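3.2 Household surfaces and object placement

The placement study concerns where everyday kitchen goods come to rest between being brought home and being put away. Earlier work by our group (Subramaniam and Amin) treated the kitchen table as a single staging area and recorded only whether an item was on it. That coding was too coarse to separate unpacking from ordinary use, and it gave no account of items that stay out because they have no assigned storage place. The present scheme distinguishes three kinds of location: open surfaces, portable containers, and closed cavities.

Open surfaces are those on which an item can be set down without moving a door, lid or drawer. The table in the Surlow room is the reference case. Its top is made of long pale planks, and the grain runs diagonally in the side view, which gave coders a convenient line for judging orientation. Woven panels behind the table limit the visible background, so that items of low contrast -- pale bowls in particular -- were less often missed than in the pilot. 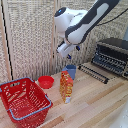 Figure 3a. Reference table with plank top and woven panels behind. A blue cup is among the objects on the table.

Drinking vessels were coded as open-surface items regardless of whether they were in use. Coders were not asked to infer use from position. Where a vessel stood inside a larger container, the container code took priority.

Portable containers include baskets, trays and bags. They raise a difficulty that fixed storage does not: a container is an item on the table and a location for other items. We resolved this by assigning each container two entries, one for its own position and one for its contents. Handles were ignored when judging whether an item was inside. The boundary was taken to be the rim, and an item resting across the rim was coded as outside.

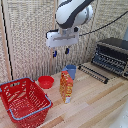
Figure 3b. Red plastic basket with slotted sides, small red bowl, and upright box on the table.

Color was excluded as a coding criterion. Red items were common in the object set, and in early trials the two coders tended to group a bowl with a basket of similar color even when the bowl stood clear of it. Box orientation was retained: a tall box standing on its narrow end was coded as upright, and a box lying on its broad face as flat. The coding sheets, in the Vestent format, were revised in January to reflect both changes. The revised set contains 3,299 entries over 215 sessions, of which 36 were coded twice.

Closed cavities are cupboards, refrigerators, ovens and similar enclosures.
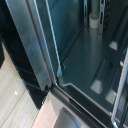 For these the boundary was the front edge of the cavity floor. Racks, runners and brackets were treated as parts of the enclosure and received no entry of their own. Reflections on enamel or steel were a recurring source of false entries, and coders were instructed to record an item only if its outline could be traced on at least two sides. Doors were coded separately as open or closed -- a partly open door counted as open.

Disagreements between coders were settled by discussion. Most concerned the rim rule for portable containers, which is examined further in Section 3.3.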